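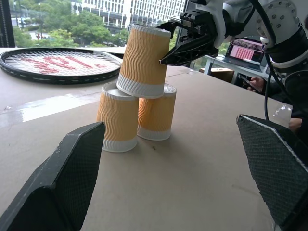 Gripper on the top cup of the pyramid. Rundard open day, Lillutport.

12/5/20

Went to the Rundard open day. Signed in, got a sticker, left my bag at the desk. Visitors were let into the demonstration room in groups of seven. I was in the second group and stayed on for the third, which had a gap.

The task was paper cups. Three of them, two on the table and one across the rims, then taken down again. The cups have a corrugated sleeve, and I had expected the ridges to be a help to the gripper. The operator thought they made little difference. What matters more is how far the wall gives before the fingers stop closing. Grip force is set low and the limit is the same for every cup. I asked for the number and was told it changes with the finger pads, so I did not get one.

The control software is called Follow. As I understood the talk, a person shows the task a number of times, the system is trained on those recordings, and then it is run with hands off the controls. For the cup task they used 273 recordings. I asked how many had been thrown out before they got to that number. The answer was "a few," which I have written down as not answered.

The arms are slow. Most of the time goes on the approach to the top cup. The fingers come in from the side, and the second arm has to keep clear. The upper cup rests on two rims and very little else. If the lower pair stands too far apart there is nothing for it to sit on, and the gripper has no way of feeling this until it lets go. I saw one such failure in my first group. The operator reset by hand and started over, with no fuss.

They quote results over 50 trials per setup. The sheet on the wall listed the setups by letter with no key. Took a copy of the letters anyway. 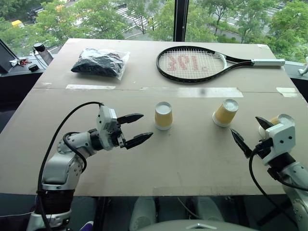
Page 16

With the cups turned over the job is a different one. Base up, the wide end is on the table and the gripper has a narrower target near the top. Three in a loose row, both grippers open, one coming in from each side. The right arm hides the cup nearest to it from the head camera, and I asked how the system copes. There are cameras at the wrists as well, and Follow takes all the views together. When one view is blocked it is supposed to lean on the others. I would want to see that tested with a wrist camera covered. They have not done it, or have not done it for visitors.

Also on the table: a tennis racket and a clear bag of dark folded stuff. I asked about lifting the racket, one hand or two. Two, they think, with the grip taken first. No date for it.

Light is a question. The table is right up against big windows and there is glare on the top. I asked whether the blinds are ever closed for trials and the operator said they record at different hours on purpose. Reasonable. It does mean the hour should be logged with each trial, and I could not find out if it is.

Neagu had a stand in the hallway with finger pads and cable clips. Picked up their price list. The mesh pads come in pairs only. Cable routing on our own arm is worse than what I saw today, and the clips are cheap, so order one bag and try it on the wrist joint before doing the rest.

To do:
Write to Rundard for the key to the trial sheet.
Ask again about discarded recordings.
Measure how far our cups give at the lowest grip setting, sleeve on and sleeve off.
Next open day is in August. Put name down for the first group.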